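Vandum bekommt neue Räder, und ich bekomme Rückenschmerzen

Seit September habe ich wieder einen festen Termin mit Vandum, meistens gegen halb sieben am Morgen, wenn die Hunde noch nicht unterwegs sind.
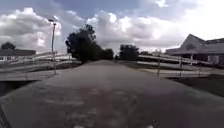 Angefangen hat alles mit einem Geräusch. Kein schlimmes, eher so ein leises Schaben hinten links, das nur beim Anfahren kam und wieder verschwand, sobald man sich daneben hinkniete. Wer meine früheren Einträge kennt, weiß, dass ich solche Geräusche gern ein paar Wochen lang überhöre (das war bei der Waschmaschine genauso, und meine Frau erinnert mich bis heute daran). Diesmal hat mir Vira Kostiuk das nicht durchgehen lassen. Sie hat mir die Stromkurven der vier Radmotoren nebeneinandergelegt, und da sah man es sofort: Hinten links zog deutlich mehr als die anderen drei.

Also kam Vandum auf die Böcke. Der Zähler stand bei 1.049 Betriebsstunden, und laut unserem Wartungsheft hätte das Radlager bei 1.000 gewechselt werden sollen. Ja, ich weiß! Die Abdeckung ist mit 6 Schrauben befestigt, von denen fünf brav herauskamen und eine nicht, und mit dieser einen habe ich einen ganzen Nachmittag verbracht, mit Kriechöl, Wärme und ziemlich viel gutem Zureden. Darunter saß feiner Sand, richtig festgebacken, und die Dichtlippe war auf der Innenseite hart geworden. Ich habe dann gleich beide Hinterräder gemacht, neue Lager, neue Dichtungen, und wo ich schon mal dabei war, auch die Stecker der Drehgeber gereinigt.

Die Kamera musste danach auch neu eingemessen werden, sie hängt ja am selben Träger wie die Hinterachse, was ich immer noch für eine unglückliche Konstruktion halte. Petro Palamarchuk hat mir dafür seine Kalibriertafel geliehen, die große, auf die Aluplatte geklebte. Meine eigene aus Pappe hatte im Keller Feuchtigkeit gezogen und sich gewellt, und damit bekommt man die schönsten Ergebnisse, nur leider jedes Mal andere.

Gefahren wird zum Einstellen am liebsten auf langen, geraden Wegen. Ich lasse den Regler erst einmal fast schlafen und drehe ihn dann langsam auf, bis Vandum anfängt zu pendeln, und von dort gehe ich ein gutes Stück zurück. Petro macht das mit einem Skript viel eleganter. Ich schaue aber gern selbst zu, und mit der Zeit bekommt man ein Gefühl dafür, ob der Wagen nervös ist oder bloß die Fahrbahn schlecht. Die linke Seite brauchte nach dem Umbau etwas weniger Verstärkung als vorher, die alten Werte waren wohl um das kranke Lager herum gewachsen. Ich habe sie mir trotzdem ins Heft geschrieben, mit Bleistift.

Als Nächstes sind die Bürsten vor den Radkästen dran, damit der Sand gar nicht erst so weit kommt. Vira möchte welche mit längeren Borsten, ich habe noch einen Rest kurze in der Schublade, und darüber reden wir beim nächsten Kaffee.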